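Tretus project: progress report to the Aser Fund
4 May 2023
Prepared by Pauline Wainwright, Wonberg

Dear all,

Thank you once again for your patience over the spring, and for the very kind note that came with the second payment. I promised a proper account of where we are, so I hope you will forgive me if it runs on a little.

You will remember that Tretus began as a modest idea: could a population of small programs, bred and re-bred over many rounds, learn to draw up timetables that a person would be happy to use? We chose rural bus timetables because they are awkward in interesting ways, and because the Tapley routes were already written up in a form we could read into the software without much trouble.

The main news is that the search now runs from start to finish on its own. In October it still needed one of us to restart it whenever the population became too alike, and Rodel Bañez spent more evenings than I like to think about doing just that. He has since rewritten the selection step so that programs are compared only with their near neighbours, and good but unusual ones are given time to grow. We keep a population of 200, which is smaller than we first planned, but the runs finish overnight and we can look at the results over breakfast.

We have tried it on 12 versions of the Tapley problem. In all but three of them it found a timetable that kept every rule we had set. The three that failed all involve the school run, where two buses must meet at the same stop within a very short time, and I am afraid we don't yet know whether the fault lies in the search or in the way we wrote the rule down. Rodel suspects the rule. I suspect the search – we have agreed to test his idea first, as it is the quicker of the two.

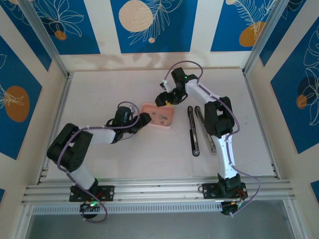
The part that has gone more slowly is the write-up of the code. We had hoped to release it with the first paper, and the paper is nearly there, but the notes that go with the software are still thin and I would be embarrassed to send them out as they stand. A newcomer ought to be able to install it, run the smallest problem and understand what comes out, and at the moment they would get stuck at the second of those. I have set aside the next six weeks for this and would be glad to send you a draft to try for yourselves.

On money, we are a little under budget, almost entirely on computing time. With your agreement we should like to move what is left into Rodel's hours, so that he can stay with the school run problem until it is settled. Could you let me know if you need a formal request for that, or whether a reply to this report will do?

With warm thanks from us both,
Pauline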